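Why Do Stars Twinkle?

Go outside on a clear night, wait a few minutes for your eyes to get used to the dark, and look up. Pick one bright star and keep watching it. It flickers! It might even flash a bit of blue, then a bit of red, then white again. So what is going on up there?

The surprising answer is that the star is hardly changing at all. The twinkle is made very close to home, in the air above your head.

A long, long trip

Starlight travels in a straight line through space for years and years before it gets to us. Space is almost completely empty, so there is very little to bump the light off course. Then, right at the end, it reaches the Earth's atmosphere (that's the blanket of air wrapped around our planet) and things get wobbly.

Air is always on the move. Warm air rises, cool air sinks, and winds blow in different directions at different heights. When light passes from warm air into cool air it bends a tiny bit. Scientists call this bending refraction. The light from your star gets bent this way and that, many times every second, and by the time it lands in your eye it has been jiggled all over the place. Your brain sees that jiggle as a twinkle.

You can spot the same thing on a hot day. Look along a road in the sunshine and the far end seems to shimmer and wave. Same trick, different light!
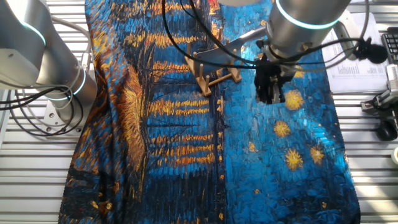
Now, water can play with light as well. If you have ever stood by a harbour in the evening, you will have seen how a single lamp on the far side turns into a long, broken stripe on the water. Every little ripple acts like a tiny tilted mirror, and lots of them catch the lamp at once. When the ripples move, the stripe dances. On a really still night it shrinks back until it looks much more like the lamp itself.

Do planets twinkle too?

Not nearly as much, and this is a brilliant way to tell them apart. Stars are so far away that each one looks like a single tiny point, even through most telescopes. A planet is much closer, so it looks like a very small disc. Light from one side of the disc might get bent left while light from the other side gets bent right, and it all evens out. If you find something bright that shines with a calm, steady light, you may well be looking at Venus or Jupiter.

Stars low down near the rooftops twinkle the most. Their light has to come through a much thicker slice of air to reach you. That's why astronomers love building telescopes on mountains. The observatory on Cletberg sits 2,475 metres up, with a lot of the wobbliest air below it!

Try it yourself

You will need a torch, a clear bowl of water, a spoon and a dark room.

Put the bowl on a table and shine the torch through the water onto a wall. Look at the patch of light. Now stir the water gently with the spoon and look again. See it shiver? Let the water settle and watch the patch calm down, then try a faster stir and see what changes.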